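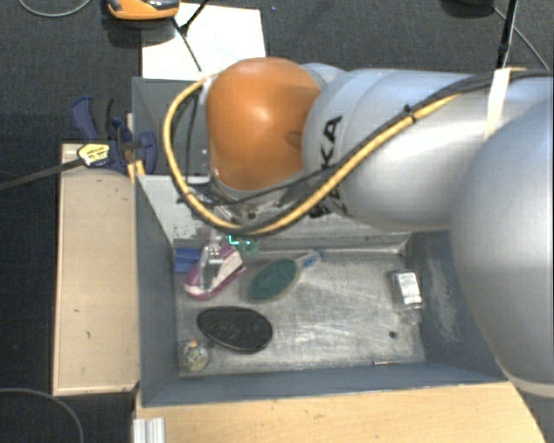

Where does the rain go? My stormwater project, final report

Print this page | E-mail this page

Jun 9, 2024

I picked stormwater because of my shoes. Every time it buckets down, the low corner of Clarner Street fills up like a wading pool, and I have to cross it to get to my bus. I've ruined two pairs of runners there (the second pair were nearly new!). So when we were told to choose a local problem and spend the term on it, I didn't have to think very hard.

My question was pretty simple: why does that one corner flood when the rest of the street is fine? I thought it'd be a blocked drain and I'd be finished in a week. Ha.

What I did

First I went to the Renbridge library and asked for old maps of the neighbourhood. They had a whole drawer of them. On the oldest one there's a creek, Tomar Creek, running right under where the shops are now. I'd lived here my whole life and never heard of it. It was put into a pipe when the street was built up, and on the newer maps it's just gone, no dotted line or anything. The new maps also use a different scale, so lining them up took me most of an afternoon with tracing paper and a lot of sticky tape.

Then I needed to know how the ground slopes. I borrowed a long clear hose, filled it with water (with a bit of food colouring so I could see it) and used it as a level. If you hold both ends up, the water sits at the same height at each end, so you can measure down to the footpath at both spots and compare. It works really well, but you do need a second person, and mine was my brother, who wanted paying in chips.

I measured along 400 metres of kerb in total, from the top of the hill down to the corner and a bit past it. I did the whole stretch twice. The first time I wrote the numbers on my hand and then it rained, so that was that.

The last bit was rain. I made a gauge out of a soft drink bottle with the top cut off and turned upside down like a funnel, and set it on our back fence. I read it every morning in April before school. Whenever we had a proper downpour I also went down to the corner and measured the puddle at its deepest point with a ruler taped to a broom handle. We had three big ones that month.

What I found

The drain wasn't blocked. I shone a torch in and could see straight down, and it swallowed a whole bucket of water without any trouble.

The slope turned out to be the interesting part. The street runs downhill towards the corner like you'd expect, but just past the drain the ground comes back up again. It's only a small rise and you'd never notice it walking, but it's enough to make a bowl. When I laid my tracing over the old map, the bottom of the bowl was almost exactly where the creek used to run. I may have yelled in the library when I saw that.

The other thing is that there are three hard surfaces uphill that all drain the same way: the church car park, the tennis courts and the new Stillodgate units. The units went up where there used to be a big grassy block. A neighbour told me the corner "always got a bit wet" but that it's been worse since the grass went. That's one person's memory, so I can't prove it, but it fits.

The puddle was deepest after the shortest storm, which threw me at first. It rained less altogether that day, but it came down all at once. I think the one drain copes fine with steady rain and then can't keep up when it's really belting down.

What went wrong

Plenty. My rain gauge blew over once and I had to leave that day blank. Three storms isn't many to go on either, and I'd want a whole winter of them before I told anybody at the council what to do. I also never got to see plans for the pipe, so I don't know how wide it is or what shape it's in. I emailed to ask and got a nice reply saying they'd look into it, and I'm still waiting.

What I'd like to see

A second drain on the far side of the corner would be the obvious fix, but I bet it's expensive. I'd rather try a rain garden on the nature strip outside the tennis courts first. That's a dip in the ground planted with tough grasses, so the water sits there and soaks in slowly before it ever gets to the road. I've drawn one to scale in my logbook, with a list of plants that don't mind having wet feet.

I'm keeping the gauge going over the holidays, with a brick on either side of it this time.

Print this page | E-mail this page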